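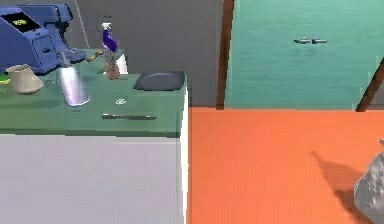
附图：厨房台面场景，夹爪在右下角

首页 版块 机械臂与末端 仿真 二手交易 搜索 登录

标题：同一个仿真厨房里换夹爪，Skivgate 二指和 Junari 软指的对比记录

灰铁匠 楼主
发表于 2026年4月25日

先把条件写清楚，免得后面来回问。

仿真环境是我们自己搭的厨房，台面上东西比较杂，附图是其中一个随机布局。机械臂模型没换，底座没动，换的只有末端：一个是 Skivgate 的平行二指，硬指面，贴了一层薄橡胶；另一个是 Junari 的软指，三根，气动，仿真里用分段关节近似。控制器用 Chevalier，两边同一套阻抗参数起步，后来软指那边单独调过一次，下面会说。

要抓的有四种：紫色喷雾瓶、银色金属筒、米色水罐、那把细长的刀。每种物体每个夹爪跑 40 次，位置和朝向随机，背景物品也跟着换。策略是同一个，用 600 条遥操作示范训的，示范全部用二指采。这一点对软指不公平，我知道，先放在这里。

结果按物体说。

喷雾瓶：二指比较稳，失败基本集中在从喷头下面夹的时候，指尖碰到白色扳机头，瓶子转一下就歪了。软指好一些，碰到也能让过去，但抬起来以后瓶身在手里会慢慢转。

金属筒：两边都能抓起来。二指夹偏了会往外滑，表现为抬到一半筒身倾斜。软指包得住，差别主要在放回去，软指松开时筒会被带一下，有几次放倒了。

水罐：软指明显好。二指夹罐口边缘的时候接触面太小，仿真里抬起来就晃，换到夹罐身又经常开口不够。

刀：软指几乎不行。刀平放在台面上，厚度小，软指尖端压到台面以后往两边撇，抓不进去。二指能抓，但对高度很敏感，差一点就是夹空或者指尖顶台面，Chevalier 报力超限停机。

软指单独调的那次是把竖直方向刚度降下来，水罐和金属筒没什么变化，刀还是不行，所以后来的数据都用降过的那组。

我目前的倾向是后面实机先上 Skivgate，Junari 留着做水罐这类。想听听用过的人怎么看，特别是刀这种薄东西。

――――

半截皮带
2楼

刀的问题我们实机上也有。二指抓薄件，先看指尖形状。Skivgate 原装指尖前端有个倒角，倒角朝内，贴着台面夹的时候有效接触只剩一条线。我们自己做了一副直角的，前端磨平，刀柄能夹住。

另外楼主抓的是刀柄还是刀身？仿真里两个都能夹，实机上差很多，刀柄厚。

――――

灰铁匠 楼主
3楼

回2楼：策略没有限定，示范里我是抓柄的，但布局随机以后，有时候刀柄那头离别的东西近，策略会往刀身那边偏。这个我应该分开统计，目前没分。

指尖倒角我去看了模型文件，确实有。仿真碰撞体是凸包，倒角被包掉了，所以仿真里夹起来可能比实机容易。这条记下了。

――――

低频噪声
4楼

我有不同意见。用二指的示范训策略，再拿软指去跑，然后得出二指适合先上实机，这个比较说明不了夹爪好坏，只说明策略和示范的夹爪匹配。

软指的接近方式跟二指根本不一样。二指要对准两个面，软指要对准中心往下套。你拿二指的接近轨迹给软指用，金属筒这种立着的还凑合，刀那种肯定完。要比就各采各的示范，数量一样。

――――

灰铁匠 楼主
5楼

回4楼：同意，第一段里写了不公平。手上采软指示范的条件不太好，软指在遥操作里手感很差，没有力反馈，采一条要重来好几次。

不过刀那一项我觉得换示范也救不回来。我手动操作过软指去抓那把刀，一次也没夹起来，指尖一压到台面就撇开。这跟策略没有关系。

――――

低频噪声
6楼

刀我不争，薄件软指本来就弱。我说的是喷雾瓶和金属筒，这两样你现在的数据看着差不多，如果软指有自己的示范，我估计会反过来。水罐都已经赢了，还是用别人的示范赢的。

――――

晚班调试
7楼

插一句仿真的问题。Junari 的软指用分段关节近似，段数多少？段数少的话，包络金属筒那种圆面，接触点是几个离散的点，瓶子在手里慢慢转多半是这个造成的。实机上硅胶是整面贴上去，转动没那么厉害。

还有摩擦模型，如果没开扭转摩擦，喷雾瓶转是必然的，换什么夹爪都转，只是二指两个面夹着不容易看出来。

――――

灰铁匠 楼主
8楼

回7楼：每指 4 段。扭转摩擦没开，默认值。我今晚改了重跑喷雾瓶那组。

――――

晚班调试
9楼

四段太少。我们用到八段以后手内转动才跟实机录像对得上，代价是仿真步长要缩，跑得慢。你可以先只开扭转摩擦，段数不动，看哪个起作用，两个一起改就分不清了。

――――

砂纸二百目
10楼

看布局我比较在意视角。夹爪在画面右下角只露出一点，台面在左边，刀又靠近台面前沿。你策略的输入就这一路相机？还是另外有腕部相机？

我们之前只用一路外部相机，抓细长物体时末端一过去就把目标挡了，最后那几厘米等于盲抓。后来加了 Lotari 的腕部深度相机，刀类物体改善很大，比换夹爪管用。

――――

灰铁匠 楼主
11楼

回10楼：两路，一路就是附图这个视角，另一路在腕上，普通彩色，没有深度。腕部那路在抓刀的时候看得见刀，但高度估不准，前面说的对高度敏感就是这个意思。

Lotari 那个尺寸多大？Skivgate 法兰和手指之间没多少地方，装侧面会不会打到台面？

――――

砂纸二百目
12楼

装侧面，支架往后退，镜头朝指尖斜着看。比台面高的东西不会碰，贴着后墙抓的时候要小心，支架会先到。图里后排那几样，喷雾瓶和旁边那个白色容器，靠墙近的布局你得让机械臂换个方向进。

近距离有盲区，指尖合上以后深度是空的，所以只在接近阶段用深度，合指以后切回彩色加力。

――――

半截皮带
13楼

深度相机看刀身会有问题，反光，出来一片洞。刀柄是深色的，也不一定好。仿真里的深度是完美深度，在仿真里加深度相机得出的提升，到实机上要打折扣。

银色金属筒同理，仿真里它左边那道高光只是渲染，深度图不受影响，实机上那一条基本是废的。

――――

砂纸二百目
14楼

回13楼：刀身确实有洞，台面没有洞。我们拿台面高度做参考，刀的高度不用直接测，知道台面在哪，夹爪下到台面以上固定距离就行。这样刀身有没有深度无所谓。

前提是台面平，颜色均匀，别铺花布。

――――

灰铁匠 楼主
15楼

14楼这个办法可以试，仿真里台面高度本来就知道，我可以先加噪声模拟，看策略对台面高度误差能容忍多少，再决定买不买相机。

――――

老虎钳子
16楼

没人提控制器。Chevalier 力超限停机那个阈值你改过没有？出厂值很保守，指尖碰台面就停。抓薄件本来就应该让指尖轻轻压住台面再合，靠阻抗去贴合，把停机当失败算的话，二指抓刀的成功率被压低了。

我们的做法是接近台面时切到力控，竖直方向给一个很小的下压力，碰到以后保持，再水平合指。刀厚刀薄都一样，不需要很准的高度。

――――

灰铁匠 楼主
17楼

回16楼：阈值没改，用的出厂。停机全算失败。

切力控的话策略这边怎么接？策略输出的是末端位姿增量，进力控以后竖直方向的指令就不起作用了，等于底层把策略覆盖了一维。

――――

老虎钳子
18楼

就是覆盖掉。策略照常输出，竖直那一维在接触以后忽略，合指完成再还给它。还回去的时候要把目标位姿重置到当前位姿，否则会猛地跳一下。这个坑我们踩过，指尖直接把件弹飞了。

――――

低频噪声
19楼

这样改就变成策略加手写规则了。对工程没问题，对比较夹爪有问题，因为这条规则只帮二指。软指你也给它写一条？

――――

老虎钳子
20楼

软指也能写，下压以后先充一点气让指尖内收，再贴着台面往中间扫。我没在刀上试过，螺丝刀试过，能扫起来，慢。

楼主说的是实机先上哪个，我觉得不需要比得那么绝对公平，哪套组合能干活用哪套。

――――

低频噪声
21楼

标题写的是对比记录。如果标题叫选型我就不说了。

――――

灰铁匠 楼主
22楼

标题改不了，过了编辑时间。当选型看吧。

更新一次数据。喷雾瓶软指，只开扭转摩擦，段数还是四段，重跑 40 次：手里转的现象少了很多，抬起阶段已经很少见，移动过程中还有一点。二指也重跑了，没看出变化。7楼判断是对的，主要是摩擦。

Chevalier 阈值往上调了一档，二指抓刀：力超限停机几乎没了，多出来的是另一种失败，指尖贴着台面推，把刀推走。刀离台面前沿近的时候会推到地上去。所以光放宽阈值不够，得按16楼说的做下压再合指。

――――

半截皮带
23楼

推走是因为两指不是同时碰到刀。Skivgate 两指同步，只要刀不在正中间，先碰到的那指就会推。仿真里刀很轻的话更明显。你刀的质量设的多少？

下压力也不要太小，太小的时候指尖会跳。

――――

灰铁匠 楼主
24楼

刀的质量是按体积和默认密度算的，整把一个密度，没区分柄和刀身。我找一把真的称一下，重心位置也改。

――――

晚班调试
25楼

顺便把小瓶子加进去。就是喷雾瓶前面那个透明小瓶，里面棕色的。细颈的瓶子很能区分这两种夹爪，二指夹颈部容易，软指套不进去，但旁边没东西的时候软指可以整个罩住瓶身。图里这种挤在一起的布局，软指张开以后大概率会碰到旁边的。

我觉得软指在杂乱台面上的主要问题就是张开以后占地方，这个比抓取本身影响更大，楼主的失败分类里没有"碰到别的物体"这一项。

――――

灰铁匠 楼主
26楼

确实没有，只看目标有没有抬起来、有没有放回去。碰到别的东西如果没倒，我就没记。日志里有接触信息，可以补统计。

小瓶加，后面的灰色托盘也打算加，托盘浅，边沿抬得不高，估计跟刀是一类问题。

――――

砂纸二百目
27楼

托盘比刀好办，有边沿，二指可以一指在里一指在外。难点是靠台面右端，机械臂从那边过来姿态会比较别扭，先检查一下可达性再跑，别把逆解失败算到夹爪头上。

――――

低频噪声
28楼

如果补统计，建议把每次失败分成三类：接近时碰到别的、合指没夹住、抬起以后掉。这样示范不匹配的影响大部分会落在第一类，后两类还能看出夹爪本身的差别。原来的数据也就能用了，不用全部重采。

――――

灰铁匠 楼主
29楼

这个分法可以，今天先按这个把旧日志过一遍。

指尖的事再问一下2楼，直角那副手指，前端磨平以后留了多厚？我想在仿真里先改碰撞体。

――――

半截皮带
30楼

前端 4 毫米，铝的，外面还是贴原来那层胶。再薄夹金属筒的时候指尖会有点弯。碰撞体别用凸包，拆成两个长方块就够了，跑得也快。

――――

墙角插座
31楼

问个别的，Junari 软指的气源你们实机上怎么走的？我们管子从腕部绕，转多了会扯。

――――

老虎钳子
32楼

从小臂外侧走，腕部留一圈余量，用旋转接头。不用接头的话在 Chevalier 里把最后一轴的软限位收窄，别让它转满圈。

――――

灰铁匠 楼主
33楼

旧日志过完了，刀以外的三样。软指的失败里接近时碰到别的占大头，水罐那组也一样，只是碰了以后多数还是抓起来了。二指的失败里合指没夹住最多，集中在水罐。抬起以后掉，两边都少，金属筒二指多一点，是夹偏滑的那种。

25楼和4楼说的都能对上。接下来顺序是：换直角碰撞体，加下压再合指，重跑刀；软指这边补采一批自己的示范，先只采喷雾瓶和金属筒，采多少条看手能撑多久。小瓶和托盘放在最后。

Lotari 先不买，等台面高度误差那组跑完再说。

――――

低频噪声
34楼

软指示范采的时候从正上方进，别学二指从侧面来。喷雾瓶有扳机头，让开那一侧，或者把腕转一下再下。

――――

灰铁匠 楼主
35楼

收到，按这个采，跑完在这个帖子里接着发。

上一页 下一页 回到版块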